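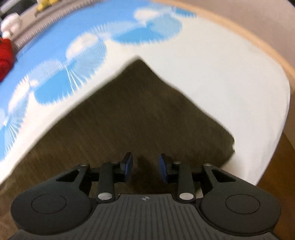
The Rilov hand gripper kit arrived at my place in a box that had clearly been packed by someone good at Tetris. Two evenings later I had a working gripper, 11 spare screws and a strong opinion about the manual, which calls one part a "lever" on page 5 and an "arm" on page 13. They are different parts. The arms are the angled ones with the triangular cutout, the levers are the straight ones between them, and each lever turns on a round silver pin at its base. Put the pins in first. I put them in last, twice.

Once together it feels solid. The ribbed body gives you something to hold on to, and the blue pads on the fingertips have held up fine so far. My job for it is picking up laundry and toys in the spare room – the long-term plan is to bolt it to a Lukumay arm and let the arm do my chores, a project now in its second year. By hand, socks are easy. A bedsheet is another matter, as you have to pinch a fold and mean it.

Complaints: the left finger on mine liked to sit a little high until I loosened everything and started over. The hex key supplied is made of something close to cheese. Spare pads come only from Sumetti, who charge more for shipping than for pads.

I tried the Vornar kit before this one and sent it back. The Rilov stays. Four stars, and the missing one is for page 13.

Reviewed by Oduor Koech
Last updated: Sunday, October 9, 2022
2 min read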